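Wumlow（ソフトウェア）

Wumlow(ウムロウ)は、箱の中に雑多に置かれた物体をロボットアームで取り出すための把持計画ソフトウェアである。深度画像からの把持候補の生成、候補の評価、アームの軌道計画、実行中の監視までを一つのパイプラインとして扱う。開発はClallportの研究部門で始まり、現在は同社とMoser研究所が共同で保守している。主要部分はC++で書かれ、設定と実験用のスクリプトにはPythonが使われる。

概要

Wumlowが対象とするのは、形状モデルが事前に与えられていない物体のピッキングである。CADモデルとの照合によって姿勢を求める方式では、登録のない物体や柔らかい物体を扱いにくい。Wumlowは物体の種類を識別せず、点群の局所的な形状から、二指グリッパで挟める位置と向きを直接推定する。このため、布製品のように置くたびに形が変わるものも、剛体の容器と同じ手順で処理される。

名称は、初期の開発者が試験用計算機につけていたホスト名に由来する。

歴史

原型はTimothée Lacroixが書いた把持候補の可視化ツールで、当初は点群の上に候補を線分で重ねて表示する機能しか持たなかった。その後、候補に点数をつける評価器が加わり、さらに軌道計画器Kolhamが組み込まれて、実機を動かせる形になった。Kolhamはもともと独立したライブラリで、現在も単体で配布されている。

第2版では評価器が学習型に置き換えられた。第1版の評価器は接触点の法線の向きと指の開き幅から点数を計算する手書きの規則で、現在も設定ファイルで選択できる。学習済みの重みを読み込めない環境では、この規則版が使われる。

構成

処理は知覚、候補生成、評価、計画、実行監視の五つのモジュールに分かれる。モジュール間のデータは時刻つきのメッセージとして記録され、後から任意の段階だけを再実行できる。

知覚モジュールは深度画像を点群に変換し、箱の壁と底面にあたる点を取り除く。箱の位置はあらかじめ校正しておく必要があり、校正後に箱が動くと壁の一部が物体として残る。箱を作業台に固定しておくことが推奨されているのはこのためである。

候補生成モジュールは、残った点群から接触点の対を抽出し、指の開き幅に収まらないもの、指が箱の壁に干渉するものを除外する。標準設定では1回の撮影につき最大629個の候補が評価器に渡される。

評価器は各候補の周囲の点群を切り出し、把持の成功しやすさを0から1の値で出力する。学習データには、実機による2,696回の把持試行の記録が使われた。各記録には撮影時の点群、選ばれた候補、グリッパの最終的な開き幅、持ち上げ後の判定が含まれる。
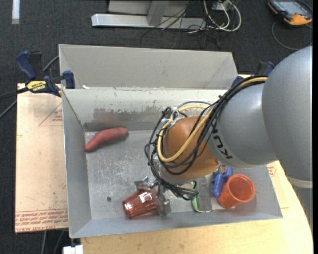

箱の中で半透明の赤いカップに指をかけるKUKA製アームのグリッパ。箱の隅はクランプで留められている。

計画モジュールは、点数の高い順に候補を取り出してKolhamに渡す。Kolhamは手先の目標姿勢に対する逆運動学を解き、箱の縁や周辺の設備との干渉を調べたうえで軌道を返す。解が得られない場合は次の候補に移り、上位11個まで試しても軌道が見つからなければ、撮影からやり直す。

アームの外側に配線が通っている場合、干渉判定には配線を含めた太めの形状が用いられる。配線のたわみは計算されないため、手首の回転範囲を利用者が設定で制限する。既定値は保守的に定められており、箱の隅に寄った物体では候補の多くがこの制限によって除外される。

実行監視モジュールは、関節トルクとグリッパの開き幅を読み取り、下降中の予期しない接触や、指が閉じきったことを検出する。接触を検出した場合は動作を止め、接近方向を逆にたどって箱の上へ退避する。指が閉じきった場合は把持失敗として記録し、次の撮影に進む。

透明な物体の扱い

透明または半透明の物体は、深度センサの計測が欠けたり、背後の面の距離が返ったりするため、点群だけでは輪郭が得られないことが多い。Wumlowではカラー画像から物体の領域を推定し、領域内の深度を周囲の値から補う処理を選択できる。補った点には信頼度の低い印がつけられ、評価器はこの印を入力の一つとして受け取る。

この処理は計算時間が長く、標準では無効である。また、面に細かい凹凸のある容器では反射の影響で補間結果が乱れやすく、開発者向け文書では既知の問題として挙げられている。

評価

Moser研究所は、378回の試行からなる内部試験を版の更新ごとに実施している。物体は剛体の容器、布製品、細長い物体などから選ばれ、箱に入れる順序は乱数で決められる。試験では成功率のほか、撮影から軌道の決定までの時間、再撮影の回数が記録される。公開されているのは集計の手順と判定基準で、個々の試行の記録は公開されていない。

判定基準では、物体を箱の縁より高く持ち上げ、所定の位置で放すまでを成功とする。二つの物体を同時に持ち上げた場合は失敗に数えられる。この点は利用者の間で議論があり、用途によっては同時把持を成功とみなす設定も用意されている。

制限事項

吸着式のハンドには対応していない。候補生成が二本の指で挟む動作を前提としているためで、三指以上のグリッパは、向かい合う指をまとめて二指とみなすことで部分的に利用できる。箱の中の物体を押して動かす動作も計画の対象外であり、壁に密着した物体が最後まで残ることがある。

関連項目

Kolham
把持計画
逆運動学
ビンピッキング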